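Sample box

A sample box is a retail product made up of small portions of other retail products, sold so that the buyer can decide whether to buy the larger ones. The format is common in coffee, tea, spices, skin care and pet food. Most boxes hold single-serving packets and cost more per ounce than anything else the seller offers, a fact seldom printed on the lid.

The modern form grew out of the free sample, which had one commercial weakness. The tea merchant Bikard began charging for its samples after finding that customers threw fewer of them away. Its first box was announced as a limited run of 200 and remained limited for several years.

Sellers usually follow one of two models. In the fixed box, every buyer gets the same assortment. In the curated box, the buyer fills out a questionnaire and then gets, in many cases, the same assortment. Tollus, a spice seller, used a questionnaire with 100 questions before cutting it to 3 – sales rose, and complaints about the cumin stayed level.

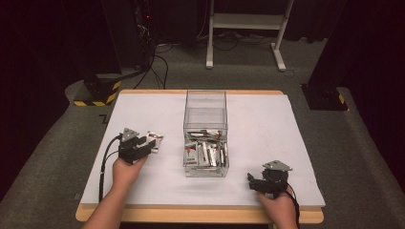

According to one reader of the Cindik trade newsletter, the questionnaire was never the problem: "I answered everything truthfully and still got fennel. What I wanted was a button that said no fennel." Cindik printed the letter under the heading "Customer Insight."

Many sellers include a credit toward a full-size order, often equal to the price of the box. Credits tend to expire about when the last packet is opened. Salameh, a coffee roaster, dropped the expiration date and found that most credits went unused anyway, which its annual report listed under strengths.

Criticism centers on packaging, price and the habit of treating the box as the product. A survey of 296 Salameh customers found a large group who bought nothing but sample boxes and had no plans to decide on anything. The company now sells them a larger sample box.

See also: Free sample; Gift set; Subscription box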